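Cómo ordenar el salón en 20 minutos sin volverte loca

¡Me encanta esta rutina! La hago por la tarde, antes de cenar, y desde que la sigo el salón aguanta bastante digno toda la semana. No hace falta comprar nada: una cesta, un paño, unas tiras de velcro y ganas de ver el suelo otra vez.

Paso 1. Los cojines, siempre primero

Empieza por lo blando. Los cojines abultan muchísimo y, en cuanto vuelven al sofá, la habitación parece otra (de verdad, haz la prueba). Recógelos del suelo, sacúdelos en la ventana y dales un par de golpes en los lados para que recuperen la forma. Si la funda lleva letras o algún dibujo, lávala del revés, en frío y sin pasar de media carga. Con las tapicerías de tacto aterciopelado, pasa la mano o un cepillo suave siempre en la misma dirección antes de colocar nada encima.

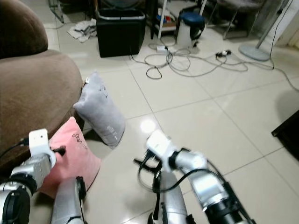 Cojín gris y cojín rosa, al pie del sofá marrón.

Para colocarlos, el claro detrás y el de color delante. Yo los dejo un poco torcidos - muy rectos me recuerdan a una sala de espera.

Paso 2. El lío de cables

¡Mi parte favorita! Ya sé que suena raro, pero desenredar cables me relaja. Desenchufa primero todo lo que vayas a mover y busca una punta suelta. Desde ahí, ve sacando el cable hacia fuera, sin tirar del nudo, y en cuanto quede libre enróllalo en círculos amplios y ciérralo con velcro. Nada de bridas, que luego hay que cortarlas y siempre acabas rozando lo que no debes. 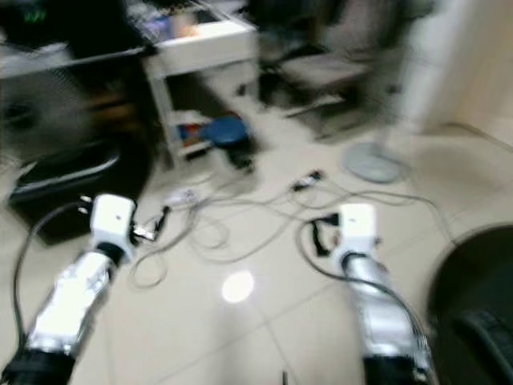
Cuando tengas cada rollo cerrado, ponle una etiqueta con el nombre del aparato. Los adaptadores van en una bolsita aparte, y los que no sepas de qué son, a otra con el mes escrito: si en diciembre siguen ahí, al punto limpio. Yo uso las etiquetas de tela Clamel, que se despegan sin dejar pegote.

Paso 3. Las esquinas y el ventilador

Quedan las cosas que se van arrimando a la pared. Saca todo al centro, pasa la mopa apenas húmeda por las baldosas y devuelve solo lo que vive en esa habitación. El ventilador, desenchufado, se limpia con una brocha seca, primero la rejilla y después las aspas. Y si hay cajas de cartón, ábrelas antes de buscarles sitio, ¡que la mitad se pueden plegar!
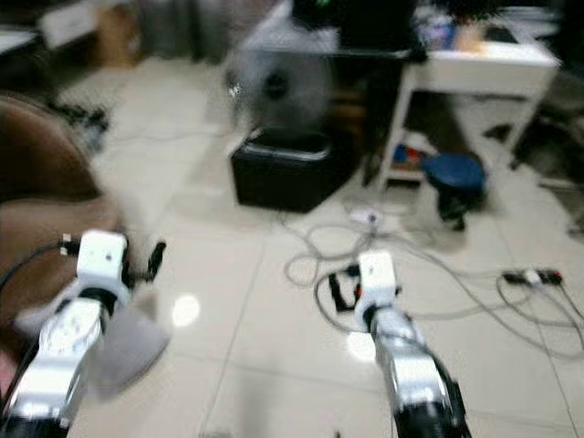
Jayanthi Warrier: Yo hago los cables antes que los cojines, porque si no acabo arrodillada encima de alguno. Para las aspas me va mejor un calcetín viejo metido en la mano, llega a todos los rincones. ¡Y lo de escribir el mes en la bolsita me lo copio!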